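Trudley Parents Board > Toys and Play > Shape sorters, which one to keep?

maelle_p
26 April 2026
Hello all. We are moving to a smaller apartment in May and I must reduce the toys. We have two shape sorters. One is the classic cube with a lid, from Zerix, with big wooden pieces. The other is a flat blue block that my sister gave us, and it is much harder. My son is two and a half. Which one would you keep? Please excuse my English, I write slowly but I try to be exact.

tuan.trieu
Keep the cube. At this age they want to drop the piece and hear it fall. My daughter played with hers until she was four.

WPetrenko
I disagree with Tuan. A cube with four holes is finished in a month. After that it is only a box. How many holes does the flat one have?
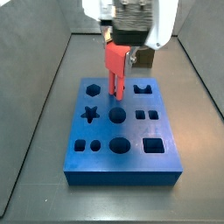 maelle_p
The flat one has ten holes, Wayne, so it has more to offer than the cube, but I am not sure that more is better. My son can do the circle and the star without help. His problem is with the shapes that look almost the same. On the right side there are two small rounded squares next to each other, and one is only slightly wider than the other. He pushes and pushes, then he is angry. The red piece with two legs is his favorite, but he uses it as a person who walks on the table.

ceciliabonsu
The walking person made me smile! Mine did the same with the spoons.
I would keep the blue one and put away half of the pieces. Give him the star, the hexagon and the big square first. When these are easy, add one more. You do not have to offer all of it on the same day.

tuan.trieu
Cecilia, that is a good method, but then the parent must remember where the other pieces are. In a small apartment they will be lost before he is three.

ceciliabonsu
A bag with a zipper. It is not so difficult :)

WPetrenko
About the two squares that are nearly the same, I find this a bad design for a two-year-old. For a four-year-old it is fine. So it depends how long you want to store it.

maelle_p
Thank you, I did not think about it in this way. I also see now that the M shape at the back is the one he never tries. Maybe I will hide it for the moment.

The cube can go to my neighbor, if she wants it. I will measure the shelf tonight and decide.

tuan.trieu
I still vote for the cube. But send us news after the move.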